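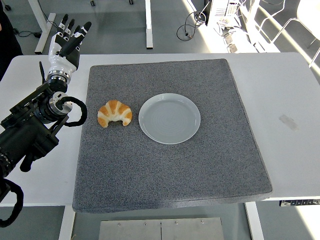 In-ho Ryu would rather talk about the mat than the croissant. "Everyone asks about the pastry," he says. "Put a plate on a bare white table, it slides, it clacks. Felt fixes that."

Monday, by Mostafa Kamel

We talked over the phone, twenty minutes, him eating lunch. Ryu sets up tables for Belkadi, the tableware people in Flomville. Breakfast settings mostly. Small ones – one pastry, one plate, done.

Why so little on the table? "You see the plate," he says. "Add a jam pot, a napkin, a fork, and nobody looks at the plate any more." His first table had 20 pieces on it. He took a picture and hated it.

The croissant is gray-mat friendly, as he puts it. Warm color on a cool one. He tried a dark roll once. Dissapeared completely.

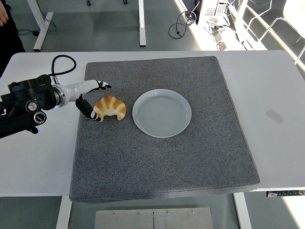

Croissant on the left, plate on the right, a little felt showing between.

On the gap he gets picky. Too wide and they look like strangers, too close and the points touch the rim. "I use my finger. One finger, thats it."

And real bread or not? He has worked with both. Real ones drop flakes, and flakes in felt are misery, he spent a whole evening in June with tweezers and a lint roller. The toy kind he buys for 3 dollars each from a shop in Asalitz. "They don't go stale. The stripes are a bit much maybe."

Plates he's less relaxed about. Plain, pale, low rim. No pattern. He owns 70 and uses four. 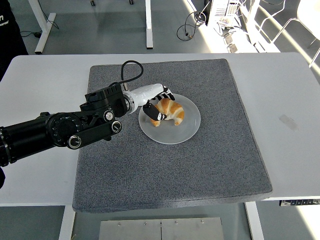
Served: croissant toward the left side of the plate, room to spare on the right.

Off center on purpose? "Always. Middle looks like a cafeteria." Then the lunch was over and he had to go, something about a tablecloth order from Wumeck – wrong size again.

Contact the desk: ext. 381 | Copyright Flomville home pages | Back to top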